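Minutes of the Demonstration Collection Review Meeting, September

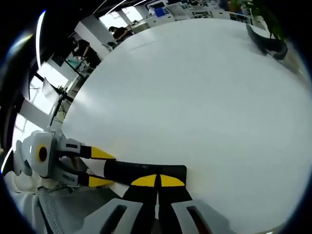 Handling Data Team, Pillari Project

Chair: Delyth Bevan
The meeting opened at 10.15.

1. Minutes of the previous meeting
The minutes were agreed as a correct record, subject to the spelling of Skendov in item 4.

2. Two-handed tasks
The team received a report on the two-handed tasks now being recorded with the hand-held grippers. The current group covers flat, rigid items on the white table, with one gripper coming in from the side and the other meeting the lower edge of the item. Members noted that the yellow fingertips stand out well against both the table and a black item, and asked that the same tips be kept for the whole group.

It was reported that 19 demonstrations had been put forward for checking, of which four were returned to the operators. In each of the four, the second gripper had closed before the first was steady. The Chair asked that these be kept and labelled as faulty, and that they be held apart from the training set.

AGREED: that every demonstration begin with both grippers open and clear of the item.

3. Labelling
The wording of labels was discussed at some length. Operators have been using "pass", "hand over" and "transfer" for the same action. Trevor site has settled on "hand over" and the meeting saw no reason to differ. Labels already entered will be corrected by the Rovden group before the next release.

ACTION: Rovden group to correct labels and report back.

4. Table and surroundings
Members considered whether cloths, leads and other items should be cleared from the table before recording. Views were divided. It was decided that small items near the edges may stay, provided that they do not touch the object being handled. Daylight from the windows was raised again and deferred.

5. Operator sessions
The Chair proposed seven sessions before the next meeting, the last to be kept for repeats. This was agreed. Skendov will supply the revised task sheet.

ACTION: D. Bevan to issue the session list.

6. Any other business
None.

The meeting closed at 11.40.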